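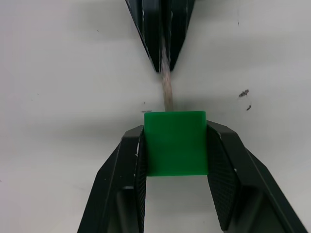

Photo: Vega Requena

How many demos before a two-arm policy is worth training?

Vega Requena
I'm recording block and stick handling with two arms, driving both myself, and I've got 130 clean episodes since August. The blocks have holes in them and I keep fumbling the approach.

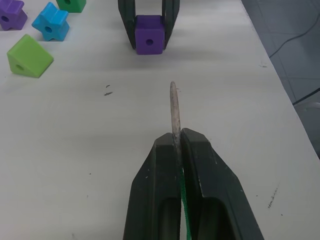

Do I toss the fumbled ones or keep them? And is 200 enough to start?

Plarard
Start now! I trained on 27 once just to see the pipeline run (it was awful, but I found two bugs). Keep a fumble if you recovered from it, toss it if you gave up. And move the blocks between takes, please.

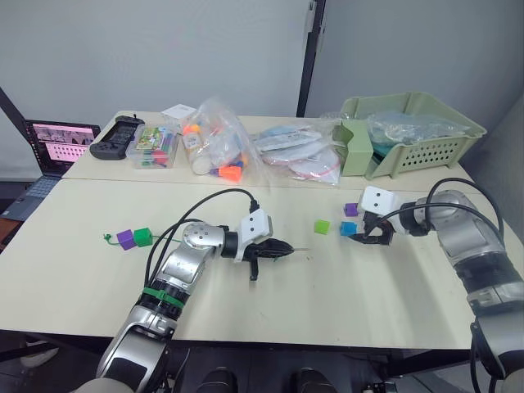
Both arms over the cubes, laptop on the back table

Illach
more is better. we have 1,409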